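When the Gripper Closes Off Centre

A minor injury at the Nyanda sorting facility led to a long review of how a robot arm decides it is holding something. Its findings reach well past one workcell.

January 2026

The arm at the end of the returns line at Nyanda had been in service since the winter. Its work was ordinary: pick small household and office goods from a bench, turn them to a scanner and set them into the correct tote. One morning in November it reached for a desk cup, closed its fingers, and reported a secure grasp. The cup had been pushed sideways and was wedged against a fixture. The arm lifted nothing, travelled to the scanner, registered no item, and returned to the bench to try again.

An operator had by then opened the access panel to free the cup. The controller should have held the arm in a protective stop while the panel was open. It did so for the arm. It did not do so for the gripper, which was wired as a separate device and carried out the close command already waiting in its queue. The operator's glove was caught between the fingers and she was treated for bruising to two knuckles. She returned to work the same day.

Cellberg, the company that built and maintains the cell, shut it down within the hour and kept it shut for 72 hours while the wiring was corrected. The company then asked its head of functional safety, Haruna Hayashi, to conduct a full review.

Two faults, one event

The review separates the event into two faults that had no common origin. The first was the stop circuit. During a change of gripper model, the new unit had been given its own power supply, and the safety relay continued to govern only the arm. The drawings showed the earlier arrangement. An inspection carried out after the change confirmed that the arm halted when the panel was opened, and did not test the gripper under load.

"The inspection asked whether the robot stopped," Ms. Hayashi said. "On that question the answer was yes. The form had no line for the tool, so the tool was not tested. I would have signed the same form."

The stop circuit was repaired quickly and the repair is not in dispute. The second fault has taken up most of the effort since then. Had the grasp failed openly, the cell would have raised an alert, and the operator would have been directed through a lockout procedure before touching the bench. The cell raised no alert. According to its own record, it was holding a cup.

What the controller believed

The gripper has two fingers and a single motor. As the fingers close, the controller watches the motor current and the remaining gap. If the current rises while the gap is still open, the controller concludes that something is between the fingers. For most goods that is a sound inference. It becomes unsound when one finger meets the item well ahead of the other. The early finger pushes. If the item slides freely, it may centre itself and the grasp succeeds. If it catches on a fixture, a seam or another item, the current rises in exactly the same way, and the controller records success.

Open mesh containers proved especially awkward. They are light, so they slide readily. Their walls are mostly air, and the depth sensor at Nyanda often returned the surface of the bench through the holes. The estimate of where the cup stood was drawn toward whichever part of the rim had been seen most clearly, and the gripper was sent to that position.

The maintenance log had recorded the symptom before the injury. Entries describe the arm "going for a walk with nothing" and returning to the bench. Each was closed as an operator clearance, with no fault code attached. The log was searchable by code only.

Rebuilding the fault

Cellberg chose to reproduce the behaviour in simulation before returning to the physical cell. The work was done in Trukance, a simulation package the company already used for training its grasping software. The team ran 600 grasps on mesh containers, changing the starting offset, the friction of the bench and the approach angle. In 11 of them the simulated controller reported a secure hold on an item it did not have.

Reviewers first questioned whether the exercise could be trusted. Trukance had, by default, treated every cup as a solid cylinder for the purpose of sensing depth. With that setting in place the fault could not occur at all, as the simulated sensor never looked through a wall. The default had been used throughout the original training. The grasping software had therefore never met the kind of bad reading that mesh goods produce on a real bench.

"We had taught it with cups that were easier than cups," said Ms. Hayashi. She has since asked that every simplification in a training environment be listed in the safety file beside the hazard it might conceal.

The correction now in testing is modest. Before the fingers close, the software compares the expected distance from each finger to the item. If the two differ by more than a set margin, the arm shifts and looks again. After closing, it must lift slightly and confirm that the item has moved with the gripper. A failed check is logged as a fault, and the cell asks for assistance. The lift check adds time to every pick, and the facility's managers have accepted a lower hourly rate while it is assessed.

The review makes five recommendations, and the most contested concerns ownership. It proposes that any firm replacing a gripper be treated as having altered the machine, with the full validation that implies. Suppliers of gripping tools, Clirnosus among them, have argued that this would discourage small operators from replacing worn equipment. Cellberg's position is that a worn gripper on a verified circuit presents less risk than a new one on an unverified circuit — a view the Nyanda operators share.

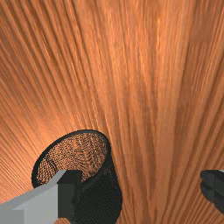
The finger clearance check depends on the view the software has in the last moment before closing, and most of the remaining simulation work is directed there. The close views are not simple to interpret. A black mesh cup on a wooden surface shows the orange of the wood through its inner wall, while the outer wall at lower right looks nearly solid, so that one object offers two quite different textures. The cup also sits nearer the light gray finger than the dark one, with a wide band of bare grain on the far side, and the gray finger hides part of the rim. An offset of this kind is what the new check is meant to measure before any command to close is given. Physical trials at Nyanda will begin once the gripper's stop circuit has been inspected by a second engineer, and the operators have asked to be present when the panel is opened.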